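Oficina > Bancada de braços duplos > Listas de verificação

Este site utiliza cookies para guardar preferências de leitura. Aceitar | Recusar

Lista de inspeção antes de energizar: bancada com dois braços, oficina partilhada Nurkumthorpe

Revisão de 18 de fevereiro de 2021. Substitui a folha de outubro, que ainda tratava os dois braços como postos separados. Preencher com OK, NOK ou N/A. Os comentários são os da última inspeção completa. Um NOK nas secções 1 ou 2 impede a ligação da alimentação.

1. Alimentação e paragem

1.1 Interruptor geral desligado e ficha fora da tomada durante as secções 1 e 2. OK.
1.2 Botão de emergência encravado, com rearme manual. OK. O botão fica do lado de quem opera, fora do alcance dos braços.
1.3 Fonte Brurix: bornes apertados, sem escurecimento do plástico. OK. Reapertado o borne negativo do braço direito, que rodou um quarto de volta.
1.4 Um fusível por braço, valor igual ao da etiqueta. OK.
1.5 Resistência entre a estrutura da bancada e o terra da tomada. NOK na primeira medição, OK depois de lixar a tinta sob o terminal de olhal.

2. Fixação mecânica

2.1 Blocos de montagem aparafusados à bancada, sem folga à mão. OK nos dois.
2.2 Marcas de tinta nos parafusos alinhadas. NOK no bloco esquerdo: um parafuso sem marca, provavelmente trocado na última desmontagem. Marcado de novo após aperto.
2.3 Distância entre eixos das bases: 1,185 no ficheiro de configuração (em metros, com vírgula decimal). OK. Quem editar o ficheiro deve confirmar o separador; o programa Zisumex só lê ponto e assume zero sem emitir aviso.
2.4 Elos e suportes sem fissuras nos cantos. OK. Inspecionar com lanterna rasante.
2.5 Dedos das garras firmes no suporte. OK à esquerda. À direita, aperto no limite; substituir o parafuso na próxima paragem.

3. Cabos

3.1 Comprimento livre suficiente para a rotação total do punho. OK.
3.2 Laçadas afastadas das articulações em todo o curso. OK com reserva. O cabo do braço direito faz um arco aberto para fora; não prende, mas merece uma abraçadeira folgada junto ao cotovelo.
3.3 Conectores travados. OK. O do módulo do punho esquerdo precisa de ser empurrado até ao clique.
3.4 Bainhas sem cortes nem zonas esmagadas. OK.

4. Primeira ligação, sem movimento

4.1 Indicador verde aceso em cada braço. OK.
4.2 Comunicação com os dois controladores, sem perda de pacotes durante 80 segundos. OK.
4.3 Temperatura dos motores lida pelo programa, coerente com a da sala. OK.
4.4 Limite angular do ombro no programa: 182 graus. OK. Valor confirmado nos dois braços, que estão em ficheiros diferentes.

5. Área de trabalho

5.1 Tampo limpo, sem parafusos, aparas ou ferramentas. OK.
5.2 Só ficam na mesa os objetos do ensaio. OK: prato bege e copo azul-claro, com o copo de pé dentro do prato.
5.3 Garras abertas, com espaço livre entre os dois braços. OK.
5.4 Sombras na mesa avaliadas antes de ajustar a deteção de objetos. OK. São suaves, mas o limiar herdado do perfil Özkan confundia-as com contornos. Limiar atual: 227.

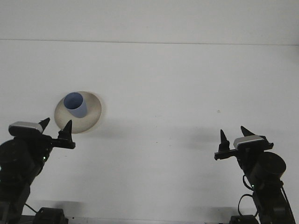
Tempo de leitura: 3 min

6. Primeiro movimento

6.1 Velocidade reduzida, um braço de cada vez. OK.
6.2 Mão no botão de emergência até ao fim do primeiro ciclo. OK.
6.3 Aproximação ao prato pelo braço esquerdo, que é o mais próximo. O direito fica parado e com binário ativo. OK.
6.4 Fecho da garra em vazio antes de qualquer contacto. OK. Ligeiro ruído no direito, sem efeito na posição final.
6.5 Acionamento do botão de emergência a meio do percurso. OK. O braço cede com a gravidade depois do corte, pelo que a prova se faz a baixa altura.

Pendentes: parafuso do dedo direito (2.5), abraçadeira do cabo direito (3.2), leitura da vírgula decimal no Zisumex (2.3). Repetir as secções 2 e 3 depois de qualquer desmontagem, mesmo parcial.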